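3.2 What people put on a tray

I came into the Lesmont study thinking mostly about kitchens, and the kitchens let me down a bit (lots of counters, lots of mail on the counters). The trays were way more fun! Nathalie Fraser and I went through all 1,216 diary entries looking for any mention of food being carried out of the kitchen, and 55 households turned out to do it regularly. We'd guessed the sofa would win by a mile. It did win, but the bed came in second – well ahead of the porch, which surprised both of us, me especially.

Fruit is where I got really hooked. People who own both a tray and a bowl seem to treat them very differently, and I started calling the two habits "spacing" and "piling" in my notes (Elias Dabbas hates both words, but they stuck). On a tray, fruit gets room. In Figure 2 the green apples are at the two back corners, each with a darker round fruit in front of it, and the whole middle is left open. The red bowl behind gets the piling treatment, with a star fruit leaning up at the back and two small orange citrus fruits at the front left. I come back to the bowls in Section 4.

Figure 2. Spacing and piling on a plaid bed cloth.

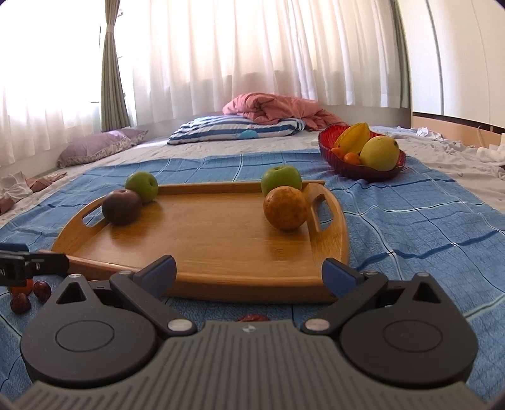
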